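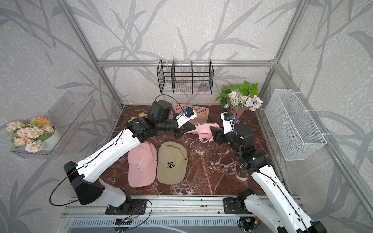
Both grippers at the pink fabric item, the two lettered caps nearer the front rail.

From: Birger Isaksson
To: altolden-users
Date: 2 Aug 2021
Subject: Re: Trisen 'crown up' confidence and the two-arm planner

Châu Phan wrote:

> I've merged the new orientation head into the Trisen branch. It labels
> every cap as crown up, crown down or on edge and gives a confidence.
> On the recorded set it gets the label right on nearly everything over
> 0.9, so I'd like Altolden to trust anything over 0.9 and skip the
> second look from the wrist camera. That saves us 300 ms per pick.
> I'd also like to drop the hand-written brim check. It is ugly and
> I don't think it fires any more.
>
> Any objections before I make it the default?

Yes, several. I'll try to keep them in order.

First, "nearly everything over 0.9" is measured on the recorded set, and I went and looked at what is in the recorded set. It has 3,166 frames, which sounds like plenty until you group them by episode. There are 39 episodes. The frames inside an episode are close to copies of each other, and the split was made by frame. So the head has been graded on frames it had all but seen in training. I don't blame you for this, the split script has done it that way for ages and I have used it myself without checking. But a number that comes out of it doesn't tell me anything about a cap the head hasn't met.

I re-split by episode and retrained overnight with your settings. The flat, crown-up caps are fine. I would be surprised if they weren't, a rule about ellipse size would find those. The trouble is all in "on edge" and in anything that is being held, which are the two cases where the planner needs help. Confidence in those stays high when the label is wrong. If you set the cutoff at 0.9 you keep most of the bad ones.

Second, I think I know what the head is looking at, and it isn't shape. It is looking at the lettering. Our caps have a big gothic letter on the front panel, and in the recorded set a visible letter nearly always goes with crown up. Fine, except the beige one also has a black monogram on the white lining. 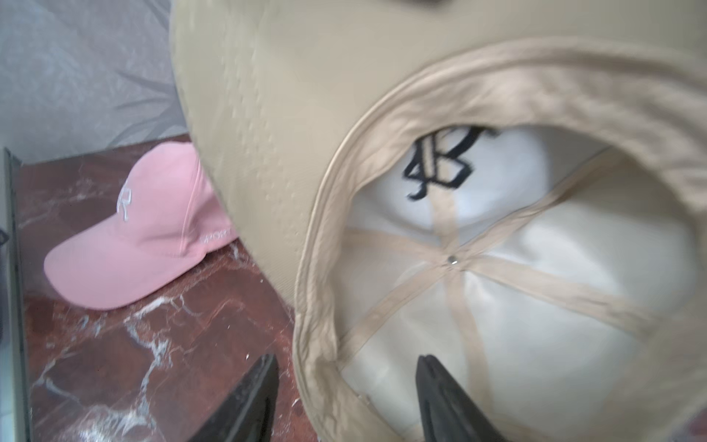

So turn that cap over and you get a black gothic letter on a light background, with beige all around it, and the head says crown up at 0.97. I masked out the monogram and ran the same frame again and it dropped to 0.41. Then I pasted the monogram onto a crop of bare tabletop and got crown up at 0.88 for a piece of marble. I wouldn't call that an orientation head. It's a logo detector that happens to agree with us on most days.

You could say this is a data problem and more caps will fix it. Maybe. Elsie Hulme said the same about the grasp scorer and we spent a long time feeding it before someone thought to look at the inputs. I'd want to see the plain-cap result before I believe it, and as far as I can find we have no plain caps in the set at all.

Third, tracking while held. The wrist view is being treated here as a slow, optional second opinion. I'd say the opposite: once a cap is off the table, the fixed camera sees mostly gripper and the wrist views are all we have. And the feature tracker you want to lean on in place of the second look has its own problem with the pink cap. There is a long black strap across it with the word VETEMENTS printed over and over in white. It's the highest-contrast thing in view by a mile, so the tracker puts most of its points there, and then it matches the wrong repeat. The estimate jumps along the strap by one word and carries on, perfectly happy, with a low residual. The planner sees a clean pose with a tight covariance and moves on it.

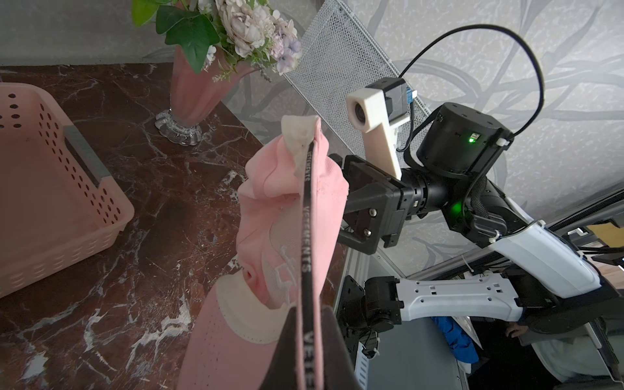

The ventilation holes do the same thing on a smaller scale, and so do the rows of holes in the basket. Anything that repeats is poison for a matcher with no idea of where it was a moment ago. Ghada Qaisi wrote a patch last October that throws out matches when the second-best score is too close to the best. It was turned down for costing too many points. I think it was turned down for the wrong reason. The points it costs are the ones we shouldn't be using. It still applies to the current branch with one small conflict in the config loader, and I'm happy to fix that up and send it again if Ghada doesn't mind.

Fourth, the brim check. I agree it is ugly. I don't agree that it doesn't fire. It doesn't log when it fires, which is a different complaint. I added one line of logging and replayed the 39 episodes through Usow. It fired in 14 of them. In most of those the pose coming in was already good and the check changed nothing, so call it harmless there. In the rest it was the only thing that stopped the planner from closing on the brim from the wrong side. Please leave it in until something better covers those cases, and please keep the log line.

Fifth, and this one is about Altolden itself. "Trust anything over 0.9" is going into a planner that already has too few places to say no. Right now each arm gets its own target and plans its own path, and the shared part is a keep-out volume around the other arm's wrist. The forearms aren't in it. When one arm goes for something at the back and the other is working in the middle, the links end up passing across each other and the only thing keeping them apart is that the two paths were timed to miss. That timing comes from the pose estimate. If the estimate is off by one word on a strap, so is the timing.

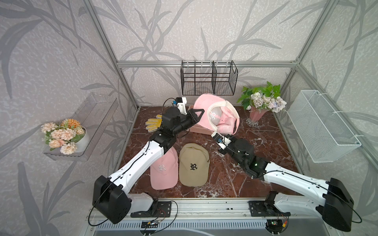 Forearms crossing near the middle, with one pink cap tilted on edge at the back.

I know the reply to this will be that the joint limits and the current cutoff would catch a contact. They might. I don't want that to be the plan. Rhonda Morin asked on this list in the spring whether the keep-out could be swept along the whole link and was told it was too slow. Has anyone timed it since the move to capsules? I can't find a measurement in the archive, only people repeating that it is slow.

What I would accept, if you want to get the head in soon:

- Split by episode, and put the split seed in the repo.
- Report on-edge and held caps as their own rows, no single total.
- One run with all lettering masked, front and lining both.
- Confidence goes to the planner as a hint. The wrist look stays on by default, with a flag to turn it off for anyone who wants the 300 ms back.
- Brim check stays.

The 300 ms, by the way, I could not reproduce. On our machine the second look takes a lot less than that once the camera is already streaming. I suspect your figure includes opening the device, which we only pay once. Could you post the trace? If I'm reading it wrong I'd like to know, but if I'm right then we are giving up the wrist view to save very little.

I should say that the head is nicely written and the config is much easier to follow than what it replaces. I'm not against merging the code. I'm against it being the default on the strength of that table.

My re-split and the masked frames are in the shared folder under trisen-resplit. The replay config for Usow is in there too. It expects the old camera names, so you'll have to rename two entries before it loads.

Birger

--
Birger Isaksson
Trisen perception / Altolden planner review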